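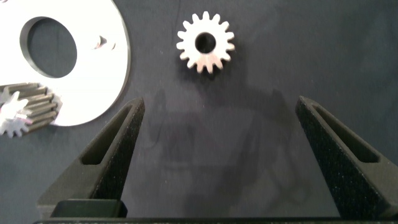 Gear, plate and pinion on the gray cloth.

The Spare Wheel

The job came in February, in a shoebox, with a label on the lid that said Gravwood 105. Parviz Asadi signed for it at the counter and wrote the number 2557 on a ticket. He tied the ticket to the box with string and took it to the back bench.

The 105 was a tide recorder. It had a drum, a pen, a clock movement and a float line. The drum turned once a day. The pen moved up and down with the float and left a line on the paper. The harbor office at Zallalik had used it until the mechanism stopped, and had then used a man with a notebook. The cover letter said that the recorder had stopped at ten past four in the morning and that the office would like to know the reason in writing.

Asadi spread the gray cloth. He used the same piece for all small work. It was dark enough to show metal and it kept parts from rolling. He took the movement out of the case, let down the spring with a key, and removed the screws from the back. The screws went into a tin.

He laid the parts down in the order in which they came out. The pinion went on its side against the plate. The small gear went by itself, flat, higher up on the cloth, and he did not put anything near it.

Mitra Hassanpour came in at nine and hung up her coat. She had owned the shop since her uncle Mousavi gave up the bench, and the name over the door was still his. She read the letter standing up.

"In writing," she said.

"That's what they want."

"What did it?"

"I don't know yet. Look at the gear."

She pulled the lamp down and looked. She took a loupe from the drawer and looked again. The teeth were square in form and slightly rounded at the tips. She could find no wear on the working faces. A gear that has run under load for years has a bright band on one side of each tooth, and this one had none on either side.

"It's new," she said.

"It hasn't turned under load. I wouldn't say new."

"Where was it?"

"On the post under the drum. It was sitting in the right place. The bore is too large for the post, so it stood there and the post turned inside it."

She measured the bore. Then she measured the post. She wrote both figures on the back of the letter and drew a line under them. The difference was larger than a bad fit. The gear belonged to some other machine, or to some other part of the same one.

"So the drum wasn't driven," she said.

"No."

"Then what stopped at ten past four?"

Asadi opened the packet of charts that had come with the box. They were folded in half and held with a clip. He had already gone through them. He put two on the bench, side by side, and held the corners down with pliers.

The first chart showed a normal day. The line rose, fell, rose and fell, with the small tremor that a float picks up from boat traffic. The second was the last one. It rose and fell and rose, and at ten past four it ended.

"Look at the line," he said. "There's no tremor on the second one."

Hassanpour put the loupe to the paper. The line was even along its whole length. The ink was a little heavier at the start than at the end, as it is when a pen is dipped and then drawn by hand.

"How many are like this?"

"Every one after the first in the clip."

She turned the charts over one at a time. The initials of the night clerk were in the lower corner of each. The heights were reasonable. Anyone with a printed tide table could have produced them, and a careful person could have produced them well. The printed table would not have included the surge that came in that month with the north wind, and the charts did not include it either.

"A boat was lost on the bar," she said. "The Dridirus. It was in the paper."

"Yes."

"What time?"

"Before five. They went out on the harbor reading."

She put the charts back in the clip in the order she had found them. The kettle had boiled in the front room and switched itself off. A customer came in, waited at the counter, and was given his alarm clock and his change.

When she returned, Asadi had a fresh sheet in the typewriter. He had typed the ticket number and the model. Under Condition as received he had typed that the movement was complete, that the spring was sound, and that the gear below the drum was not of the correct bore and could not have driven it.

"They asked for the reason it stopped," he said.

"Put that it didn't stop. Put that it wasn't running."

"For how long?"

"We can't tell that from the gear."

"We can tell it from the charts."

"They sent the charts as packing," she said. "Read the letter. It doesn't mention them."

He read the letter. It did not mention them. It listed the recorder, the key and the case, and asked for the return of all three.

He thought about the man with the notebook. He did not know whether it was the same man whose initials were in the corners. It was a small harbor office and there would not be many people to choose from at that hour.

"Somebody took the right gear out," he said. "Or it broke and he couldn't get another. He put this one in so that it would look right when the door was opened."

"That isn't a bench finding."

"No."

He typed the bore and the post diameter from her figures. He left two lines blank and typed: Charts received with instrument. Retained by this shop pending instruction. He turned the roller, took out the sheet and gave it to her.

She signed below his name. Then she found a large envelope, put the clip of charts inside, sealed it, and wrote 2557 across the flap so that the ink crossed the join.

"Can you cut a gear for it?" she asked.

"By the end of the week."

"Cut it, then. They'll need the recorder."

Asadi picked up the small gear with tweezers and dropped it into a paper bag. He wrote the number on the bag. Then he moved the lamp back over the cloth and began to clean the pinion.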